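Mikport Automation Workshop
25 July 2019

1. The Workshop has completed its scheduled service of the handling cell at Drumis. A short account follows for partner sites that run the same cell. Questions may be sent through the usual service desk.

2. The cell consists of one arm, one two-finger gripper and one table. It handles food containers and trays for the Zarkmont packing trials. It was last serviced in February, when the shoulder cover was replaced and the controller fan was cleaned.

3. Operators had reported that the gripper was closing unevenly. On inspection, the fingers themselves were sound. The fault lay in the mounting block, where two of the four screws had worked loose. All four have been removed, cleaned and refitted with thread lock.

4. Sites are reminded that these screws should be checked every 14 days. The log at Drumis showed a gap of two checks in the spring. The interval has now been added to the shift sheet, under the air supply line.

5. After the block was refitted, the closed position was set again from zero. The old value must not be restored from backup. It was saved with the block out of line and will bring the fault back.
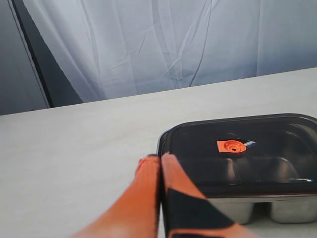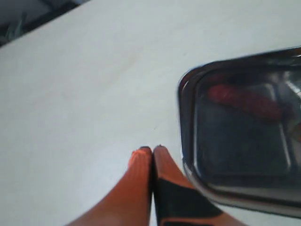 Orange fingers, closed, beside the metalware on the table.

6. Finger alignment is the part of this service that most often goes wrong, and sites should allow a full hour for it. Bring the fingers together at low force and look at the seam between them. It should run straight, and the two tips should end at the same height, as they do beside the dark tray with the silver rim. If one tip stands higher, loosen the block and start again. Do not correct the difference in software. Staff at Drumis had done so on two occasions, with good intentions, and the offsets had to be traced and removed one at a time.

7. The black patch on the right finger should be looked at during the same check. Press along its edges with a thumb. If any edge lifts, replace the whole patch. Trimming is not an accepted repair, and glue from a trimmed edge has marked lids at another site.

8. Cleaning: wipe both fingers with a damp cloth and mild soap at the end of each shift. Solvent is not to be used on them. The table may be cleaned with the standard spray, provided the arm is parked and the power is locked off.

9. The wrist cable was also replaced. The new cable is 10 cm longer than the old one and is held by a second clip near the last joint. Mac an tSaoi supplied the clip. Sites that still have a single clip should order the second before the next service - the part is held in stock at Mikport and is issued without charge.

10. The approach speed has been lowered for the first week of running. It may be returned to the normal setting once 6 full shifts have been logged without a stop. Please record each stop, even where the arm recovers without help. Short stops left out of the log were the main reason the loose block took so long to find.

11. The revised service sheet replaces the earlier edition in full. Printed copies of the old sheet should be removed from the cell and destroyed. Drumis has already done this.

12. The next visit will be to the second cell at Zarkmont. The line there will be down for one morning, and the site has been notified.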